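The forever set

My mother-in-law has been trying to give us her dinnerware since August. It's a full service in the Remdale pattern, and she wants it to go to "someone who will keep it together." I have been dodging the question, and in the meantime I have been reading what other people say about dishes, which was a mistake, or at least a long way to spend several evenings.

If you look up what plates to buy, you will be told to invest. That is the word they use. You invest in a set, the set lasts twenty years, you divide the price by the number of dinners and it comes out to pennies. I have seen this arithmetic done for mattresses, boots and frying pans, and it always assumes that the thing doesn't break, go out of fashion, or get left behind in a divorce. A plate is about the worst candidate for it I can think of. It gets handled by tired people with soapy hands.

I'd like to know who has a set from 20 years ago with all its pieces. We were given a Hosetti service for our wedding, 44 pieces, and I couldn't tell you when the first one went. What I can tell you is that the gravy boat has survived everything. So have the saucers. The things we never use are in perfect shape and the cereal bowls are down to a pair that don't match each other in color anymore, because one spent a few years in my husband's office.
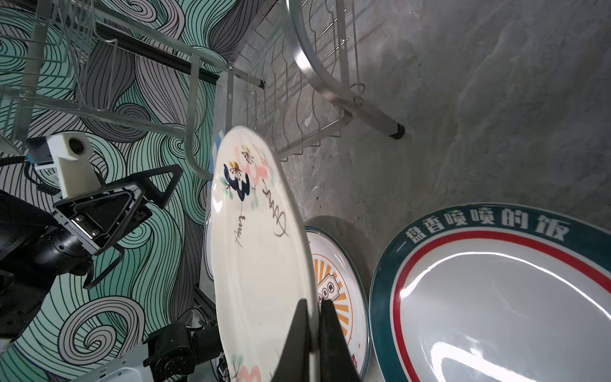 Posted by Toon Groen
September 22, 2024
Filed under: House, Buying Less, Complaints

The store's answer to this is open stock. You are told you can always replace a piece. I tried. Hosetti still sells something under the same name, but the white is cooler and the rim is a hair wider, so the new bowls won't nest with the old ones. When I wrote to ask, I got a friendly reply saying that small variations are part of the character of the product. I don't doubt that they vary. I doubt that anyone planned it as character. If I'd been told at the counter that "always available" meant "a cousin of this will be available," I might have bought extra bowls then and skipped the saucers.

Then there are the matching services, the places that buy up odd pieces and sell them back to people like me. Ghumman was the one everybody in the comments recommended. They had my bowl. It was 12 dollars, fine, and then shipping, and then a packing fee on top of shipping, and a note saying that light utensil marks should be expected and weren't grounds for return. I closed the tab. Maybe I'm cheap. My husband says I'm cheap. But I wasn't willing to pay that much for somebody else's scratches when I have plenty of my own.

The other camp, and I have less patience with these, says to forget sets altogether. Buy one-offs! Shop by feel! Every plate should have a story! There's a shop near us called Jumari that is built on this idea, and the plates are pretty, I'll give them that. I turned one over and then put it back very carefully. It wasn't dishwasher safe or microwave safe, and the woman at the register told me it would "rather not" hold anything with tomato in it. I asked what people ate off it. She said a lot of customers hang them.

Which is fine if you want something to hang. I have nothing against a painted plate with flowers and a name on it. I grew up with one over the kitchen door, and it never held so much as a cracker. What bothers me is the claim that this is a more sensible way to stock a kitchen. You still need something for spaghetti. The people with the shelf of one-offs in their pictures have a stack of plain white ones somewhere behind a cabinet door, and I'd bet money on it.

I'm also suspicious of the durability tests. You know the kind, where a reviewer drops a plate on a kitchen floor from counter height and reports that it held up. One plate, one drop. Our floor has killed plates that bounced the first time. Glass dishes that are supposed to be unbreakable do hold out longer, in my experience, and when they do go they go everywhere. I was finding slivers under the stove for weeks after my sister's visit. No review I've read mentions the stove.

So what do I think you should do? I'm not sure I'm the person to ask. I went back and forth for a month and what I bought in the end was a stack of plain plates from the restaurant supply place out past the highway. They're heavy and a little ugly. The rim is thick enough to grab. They came in a box with the price marked down, and I have no idea who made them, and I'm not going to tell you they'll last forever, as I've only had them a few weeks and we've chipped one.

As for the Remdale, she called again last night. It's 162 pieces, it turns out she had been holding back on that number, and it includes a tureen and several sizes of fork rest. She would like us to use it every day. She has never used it every day. I said we'd have to measure the cabinet, and my husband, who was sitting right there, said he'd already measured it.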